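Tramodari review: the sanctions tracker I wish I'd had years ago

Friday, July 6, 2018

If you've ever tried to follow a trade dispute through the newspapers, you'll know the feeling. One government threatens tariffs, another recalls its ambassador, a third says it is "deeply concerned", and by the weekend you can't remember who was cross with whom or over what. I teach an evening class in international affairs at the Hastham community centre and I've been keeping track of this stuff in exercise books for longer than I care to admit. So when a student put me on to Tramodari, I signed up for the trial that night. I'm now on my second paid month and I'm still excited about it!

Tramodari is a web-based tracker for diplomatic and trade disputes. You pick the countries you're interested in and it builds a timeline for each row between them - statements, counter-statements, votes, sanctions, the lot - with every entry linked to the original document where there is one. That last bit is what won me over. Most news apps give you a summary of a summary. With this one I can click through to the ministry's own wording and see whether "will consider measures" turned into "threatens retaliation" on its way to the headline.
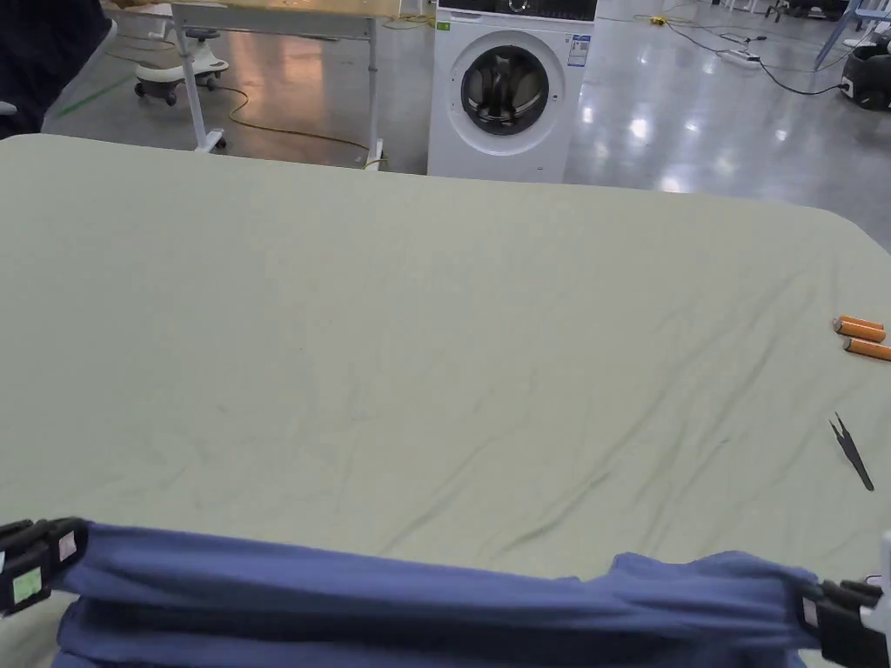 Photo: Onsri Picture Library

The timelines are the best part, but I've grown very fond of the comparison view as well. You can set two governments' versions of the same meeting side by side, with the differences in colour. I used it in class on a pair of fisheries communiqués and we argued happily for the whole two hours (I had to turn the lights off to get people to go home).

Coverage goes back 30 years for the bigger disputes, though it thins out a fair bit for the Pacific, and I'd love to see that fixed. Translations are handled by Prorar, the same outfit that owns the site, and they're labelled as either machine or checked by a person. The checked ones read beautifully. The machine ones are fine for getting the gist, but I wouldn't quote from them.

A few grumbles. The email alerts are far too keen out of the box, and I woke up to a full inbox on my first morning. Go into settings and switch to the daily digest straight away. Search doesn't cope well with older spellings of place names, and the phone version hides the source links behind a tiny grey arrow that I missed for days.

The free trial lasts 14 days and doesn't ask for a card. After that there's a personal plan, which lets you save up to 500 entries, and a classroom plan with shared folders. I went for the classroom one and we've already filled 2 folders on steel tariffs alone. An offline mode is promised for September, and I'll update this review once I've had a go with it.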